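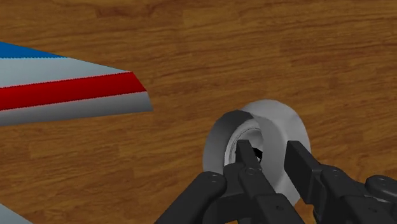
How can a small village keep wild boar out of its maize and potato fields without hurting the animals?

With a low electric fence that is switched on before the crop becomes attractive, checked every evening, and removed from the animals' path after harvest. A fence which is built late, or which has no power for two nights, teaches the boar only that it can be crossed.

I wrote this guide after five seasons of fencing on the edge of the Festham forest, where the fields at Tunthorpe touch the trees on three sides. The soil is sandy on one end and heavy clay on the other, so we had to learn both cases. Your ground may be different, but the steps stay the same.

Before you start

Ask the local wildlife office if you need a permit. In our district a temporary fence on private farmland is allowed without paper, but a fence that crosses a public path is not. Ask also your neighbors. Boar that cannot enter your field will walk along the wire and enter the next one, and it is better to discuss this in spring than in August.

Then walk the whole border of the field in the morning, when tracks are fresh. You look for these signs:

- soil turned over in long strips, as if by a bad plow
- mud rubbed on tree trunks at knee height
- coarse dark hair on old barbed wire
- narrow paths in the grass that go under a hedge or through a ditch

Mark each path with a stick. These are the places where the fence will be tested first, and there you should put the posts closer together.

What you need

For our smallest field, with a border of 400 meters, we use:

- a fence energizer made for boar or cattle (the small garden type is too weak)
- a 12 volt battery, and a second one to exchange
- two full lengths of wire or conductive tape, plus some spare
- 115 light plastic posts with clips at two heights
- a galvanized ground rod, one meter long
- a fence tester
- warning signs
- gloves and a hammer

We buy the posts from Pamarel, a farm cooperative store, but any posts that have clips low enough will do. Many posts are sold for horses, and their lowest clip is too high. A boar will push his nose under it and lift.

Step 1: Clear the line

Cut the grass very short along the border, on a strip one meter wide. Do not leave the cut grass lying under the future wire. Every leaf that touches the wire takes away a bit of the current, and on a rainy night a whole side of high grass can take nearly all of it.

Stay one or two meters away from the forest edge if you can. The animal should see the fence and stop before it, not run into it when it comes out of the bushes.

Step 2: Set the posts

Place the corner posts first and make them strong. We use wooden stakes with insulators for corners. Between them, put a plastic post every four meters on flat ground, and every two meters in places where you marked a path. In a dip, put one post at the bottom, so that the wire follows the ground and there is no gap.

Step 3: Put up the wires

The lower wire goes 20 centimeters above the ground, the upper wire 45 centimeters. Measure with a stick cut to the right length. It is faster than a ruler, and you can do it with one hand.

Pull the wire tight, but not so tight that the posts lean. Connect the two wires to each other at each corner with a proper connector. A knot looks fine on the first day, but later it rusts and the current becomes weak.

Step 4: Install the ground rod

Most fences that do not work have a bad ground connection. Drive the rod into a damp place, for example near a ditch, until only the top is visible. On our sandy side we needed three rods, connected together and standing three meters from each other. In a dry July we also pour a bucket of water on them every few days.

Step 5: Switch on and test

Connect the energizer with the power off: one cable to the fence, one to the ground rod. Switch on and measure at the point most far from the energizer. You want at least 4,000 volts there. If you have less, look for grass on the wire, a cracked insulator or a loose connector, in this order.

Hang the warning signs where people can come near, at least one on each side and one at every gate.

When to switch on

Potatoes: on the day of planting. Boar can smell the seed potatoes in the soil.

Maize: for two weeks after sowing, and again from the time when the cobs become milky until the harvest. Between these periods you may switch off, but then open the fence. A fence without power should never stand closed.

Daily check

Measure the voltage each evening and write it in a notebook with the weather. We found 29 faults in our last full season, and most of them were branches or tall weeds. Cut the strip again every two or three weeks. Exchange the battery before it is empty, not after.

If a boar is already inside

Do not chase it with a dog and do not stand in front of it. Switch off the power, open the fence on the forest side over a width of ten meters, and leave the field. In most cases it goes out by night. Close everything in the morning after you have walked through the rows, and look for the place where it came in.

A sow with young ones needs more space than you think. Keep away, and call the wildlife office if she does not leave by the second day.

Other animals

Roe deer jump over this fence without problem. Hedgehogs and frogs can be caught by a wire that is too low, so please do not go under 20 centimeters. In the orchard we call Ghiță, where hedgehogs are many, we set the lower wire at 25 and had no boar inside so far, but the ground there is very even.

After harvest

Switch off, roll up the wires and take out the posts within a week. Clean the clips with a dry brush. Store the battery charged, in a place without frost, and charge it again in the middle of winter.

Last updated: 2026-08-13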